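Products > Simulation > Workcell Scenes > Voma Bench

Voma Bench Two-Arm Scene Pack

Category: Simulation assets / Tabletop handling

Voma Bench is a ready-built simulation of a two-arm tabletop cell. It is sold by Wernby as a scene pack for teams that write and test handling programs before they have time on the real cell. The pack loads as a single project. Arms, grippers, table, room and loose parts are separate assets and can be swapped or removed.

The table model combines a perforated work surface with plain wood areas along its sides. Hole positions are stored as a named grid, so a fixture can be placed by row and column in place of typed coordinates. Grid origin is the near left hole by default and can be moved in the scene settings. Both arms share one world frame. Each keeps its own base frame, tool frame and joint limits, and a collision between the two arms is logged as a separate event from a collision with the table.

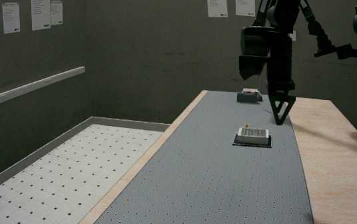 Room surfaces carry textures and cast shadows, and can be turned off as a group for faster runs. With the room off, contact results do not change. Lighting has 2 presets, soft and flat. The soft preset gives blurred arm shadows on the table and is the one to use for testing vision code. The flat preset is meant for checking part placement.

Loose parts have mass, friction and a simplified contact shape. Open-sided containers use a compound shape so that small items can sit inside them. Very small items heaped in a container will slow the solver — keep the count under 200 for real-time playback. Above that the scene still runs, but at reduced speed.

Supplied with the pack: scene project, arm and gripper models, parts library with 1,524 objects, sample pick-and-place scripts, and a PDF setup guide. Custom parts can be imported as meshes. Units must be meters; the importer does not convert.

Price is 3,965 per site, including updates to the next major version. Orders placed through Drumudside are billed in local currency. The June release added the parts library search and fixed a gripper offset error on the second arm.

Page updated Oct 8, 2018

Related products
Voma Bench Single-Arm Scene Pack
Voma Parts Library (standalone)
Prasertsri Mesh Import Tool
Wernby Site License Renewal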